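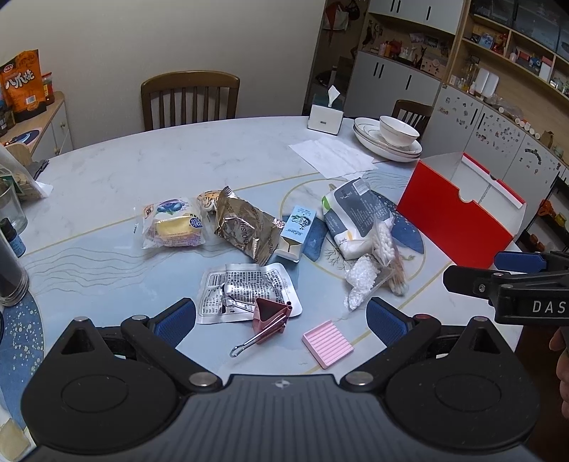
Export figures, rebasing the monthly series

27 February 2020, Ellanville office

Great morning on the trade series! Karim El Ouafi got the Cidstead port returns loaded before lunch, all 21 product groups, and the seasonal adjustment ran clean on the second try. First try choked on blank rows in the textiles sheet – my fault, I'd pasted the old header back in.

What I really like is how much calmer furniture exports look once the holiday shift is taken out. The raw line jumps all over the place every winter, and now there's a proper slope to look at.

Still odd: Astodlow reports machine parts by shipping date and Cidstead by customs date. Latifa Ait Brahim thinks we should move everything to customs date and go back to 2000. I'm all for it (more history, better factors), but the early files are scanned paper and somebody has to key them in.

Ran the short window against the long one too, 30 months and 60 months. The long one wins easily on electronics. Chemicals I can't call yet.

To do:
- ask Ait Ali for their re-export split, they're lumping it in with domestic goods
- fix the textiles header for good
- rerun chemicals with the outlier month left in
- Karim to send the draft table round first week of March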